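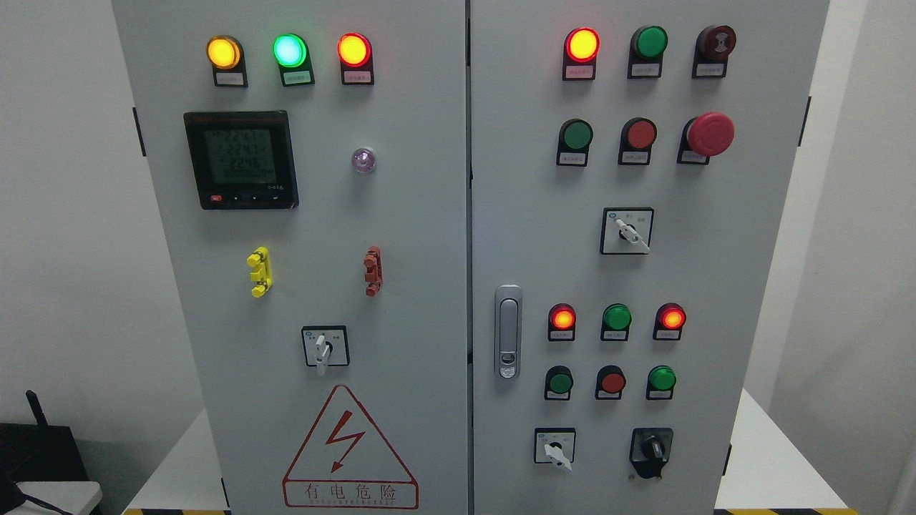
Notebook, control cabinet, bay 2
April, started 8:40 am

Purpose: label translation and door schedule for the two-door cabinet, so that the maintenance sheets can be reissued in English. Şükran Kahraman has the original drawings from Kocabaş. They are revision B and the cabinet went out as revision C, so treat them as a guide only.

Status on arrival: cabinet energised, doors shut. Left door top row all lit: amber-yellow, green, orange-red. These are the three phase lamps. The usual colour order for the supplier is yellow, green, red for L1, L2, L3, and the revision B drawing agrees. I have written them up that way. Anyone used to our own red, white, blue should read the sheet before reaching for a meter.

Note for the sheet: a lit red lamp in that row means the phase is present. It does not mean a fault. Melahat asked for this in bold after the night shift logged it as an alarm twice.

Power meter

The LCD on the left door is the square unit with the black bezel. Two of the middle lines read 2247 and 2246 when I looked. No decimal point that I could make out from standing height. The Kocabaş commissioning note gives phase voltage to one decimal place, so I am taking these as 224.7 and 224.6 V, to be confirmed from the meter menu. If that holds, the two lines agree within 0.1 V and there is nothing to chase on balance between them.

The long string of zeros near the bottom is probably the energy register. Şükran thinks it was reset when the CT ratio was changed. The drawing gives the ratio as 200/5. I could not find a record of anyone checking it against the transformers themselves, and a wrong ratio would leave the voltages looking perfectly normal while the currents and energy were out by a fixed factor. Added to the shutdown list.

Do not press the small buttons under the screen to find out what they do. The programming menu on this type has no password as delivered.

Labels

The white plates under the lamps and buttons are engraved in Chinese, very small characters. Melahat Eren is doing the translation with Clarkano from close-up photographs, which she will take with a macro lens. I tried reading them off my phone and the strokes ran together.

Agreed method:
1. Original plates stay on. The English goes on a second plate fixed below, same width.
2. Each English plate carries the device tag from the drawing, then the function.
3. Where the drawing and the plate disagree, the plate is recorded as found and the wiring is traced before anything is engraved.
4. Black on white, 3 mm lettering minimum. The old 2 mm stock is to be used up elsewhere.

Plate blanks ordered from Boveo, 46 in total, which covers both doors, the terminal rows inside and some spares. Part number 3047 on their form. Last time they sent the self-adhesive version. We want the drilled ones, as the adhesive let go over summer on the pump panel.

Warning sign

The triangle on the lower left door reads 有电危险, "danger, electricity", with the lightning bolt above all argument. There is a smaller line in Latin lettering under it, also red, which I would not rely on from any distance. The sign stays. An English one to our site standard goes on as well, at eye height, with the supply voltage stated. Red outline on this one; ours is yellow with a black border, so they will not match, and that is acceptable.

Rotary selector, left door

White lever handle on a small square white faceplate, handle pointing down at the time of writing. The drawing shows a selector in this position but the legend beside it has been struck out by hand and a different one written over the top. Şükran reads the correction as voltmeter selection, left over from a version of the panel with an analogue meter. If so it may be doing nothing now. Not moved. To be traced with the supply off.

Fittings above the selector

One yellow, one brick red, both with a stepped profile. I had these down as test terminals. The drawing has no symbol in either location. They are entered on the schedule as "fitting, yellow" and "fitting, red" until somebody has the door open and can see the back of them. No plugging in of leads in the meantime, including by people who are sure.

Small round lamp beside the meter

Translucent, faint pinkish-purple. No matching item on revision B. Could be an indicator that is normally off, could be something added at the factory. Asked Kocabaş for the revision C door layout, 10:15 am.

Right door, top row

Red lamp on the left, lit. Green push button in the middle. Dark red mushroom head on the right. Each has its plate.

Drawing gives them as stopped, start and emergency stop. The lamp being lit fits with the line being down for the belt change. Two points on the mushroom head:

– It is a dark red and does not stand out well against the rest of the controls. The site standard wants bright red on a yellow background. A yellow collar of 60 mm diameter should fit, subject to measuring the gap to the green button.
– The drawing shows a single normally closed contact. Utstead did the risk assessment for the conveyor and their report assumes two channels. One of those documents is wrong. Raised with Melahat, who is writing to them.

Remainder of the right door not started. It is more crowded than the left and I want the translated list in hand before working down it.

Seam and hinges

The doors meet just right of centre, so the left door is the wider one. Check the swing against the cable tray before the shutdown. Last time the left door was opened fully somebody had to shift the tool trolley with one hand while holding the door with the other.

For the shutdown

Isolate upstream, lock, tag, prove dead. The lamps going out is not proof of anything.
Allow 20 minutes before touching the drive section.
CT ratio from the rating plates.
Meter menu: decimal place, CT ratio, wiring mode. Photograph every screen before any change.
Trace selector.
Identify yellow and red fittings and the small lamp.
Contact blocks on the mushroom head.
Offer up one blank plate under each row to check spacing.

Later, 2:30 pm: Kocabaş replied with the revision B layout again. Asked a second time and attached a copy of the first request.

3:05 pm: Şükran found a loose sheet in the back of the manual with what could be the selector positions, three of them, in pencil. Scanned into the job folder. Not to be used for labelling until traced.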